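Cost of a death notice, and can I change it once it is in?
Posted in Bereavement and funerals

Noémie Landry
My uncle died in February and I have been asked to write the notice for the Drilthorpe paper. The funeral director sent my draft off for a price and it came back at 608 pounds for 2 insertions, without a photo. It names all the grandchildren and the places he worked. Can I cut it down now, or is it too late once it has been priced? My aunt wants the Bastelcombe years left in.
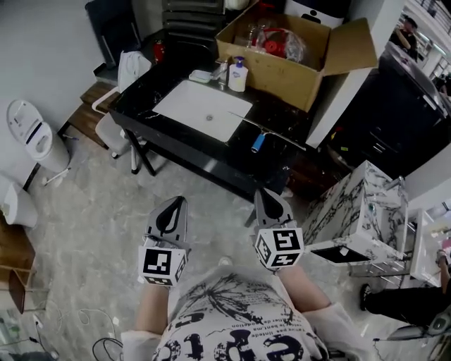
He lived there until he retired and most of his friends are still in the village, so I can see her point. The funeral is at Omallow chapel and the time may still move.

Joana Lobo
A price is only a quote. You can change the wording until you approve the proof, so ask the director what time the page closes. Ours was noon the day before.

What I would do:

Put the full name, age and chapel in the first two lines. Leave the time out until it is fixed and write "enquiries to" with the director's number.
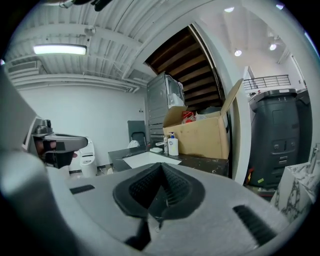 Write "grandfather of nine", or however many it is, in place of the names. Families do mind this – ask your aunt first.

Keep the long version for the order of service. Mine was some 3,000 characters and it fitted on the back page with room for a hymn.

Pramanik
We paid 679 with a photo. Too much in my view. The parish newsletter printed it free.

Noémie Landry
Thank you both. Proof not approved yet, so I will cut the names and keep Bastelcombe.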